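4.3 Preparing the count record

Read this section before the polling stations close. It applies to district and parish elections run on the Jenar returns system, release 2. For referendums and by-elections with a single candidate list, see section 6.

1. Log in with the returning officer account. A deputy account can view the count record but cannot open it.

2. From the Elections menu, choose Open count. Select the ward from the list. If the ward is missing, its nominations have not been locked; go back to section 3.5.

3. Check the electorate figure against the printed register. For the Ritcombe ward the screen should read 2,601. Do not type over a figure that differs. Close the record and reload the register file.

4. Enter the number of postal packs issued. Replacement packs go in the second field and must not be added to the first.

5. Enter the ballot paper accounts for each station in the order the boxes arrive. The system sorts them afterwards.

Note: A station may be saved with its account incomplete. It is shown in amber and the ward total stays locked until the missing entries are made.

6. Press Verify. The papers issued, less spoilt and unused papers, are compared with the papers counted out of the box. A difference of any size must be given a reason code before the next screen will open.

Caution: Reason code 71 (paper found in another ward's box) moves the paper between two accounts. Use it once only, from the ward where the paper was found. If both wards enter it, the paper is counted twice.

The verified record is written to the count server and to the local disk of the machine in use. Both copies must be present before the declaration can be printed. If the local copy fails, the status line shows error 728 and the Declare button is greyed out. 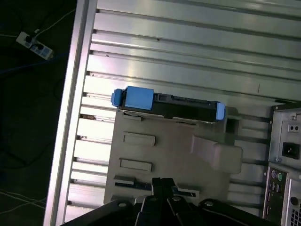

RESULTS AND DECLARATION

4.4 Entering the votes

1. Choose Votes cast from the open count record. Candidates appear in ballot paper order, with the surname first. Accented letters are kept as they were on the nomination form, so that Vrabec, Matěj and Paulík are printed correctly on the declaration.

2. Enter each candidate's total from the signed tally sheet. Press Tab to move down the list. The Enter key saves the page and ends entry.

3. Enter the rejected papers under the four headings given. Doubtful papers that were allowed are included in the candidate totals and are not entered again.

4. A second operator logs in and repeats steps 2 and 3 without sight of the first figures. Where the two entries differ, the line is marked and both operators must clear it together.

5. If a recount is agreed, press Recount before changing any figure. The first result is kept and numbered. Totals changed without pressing Recount appear in the audit log as corrections, and the returning officer will have to explain them.

Note: Wards electing more than one member, such as Daltitz, use the block vote screen. The check total there is votes, not papers — it will normally be higher than the number of papers verified.

6. Press Declare. Print two copies, sign both and keep one with the sealed packets.

Caution: Declare cannot be undone from this screen. An error found afterwards is dealt with under section 7.

Section last revised 15 October 2020 by Musa Briggs. Replaces the sheet issued with release 1.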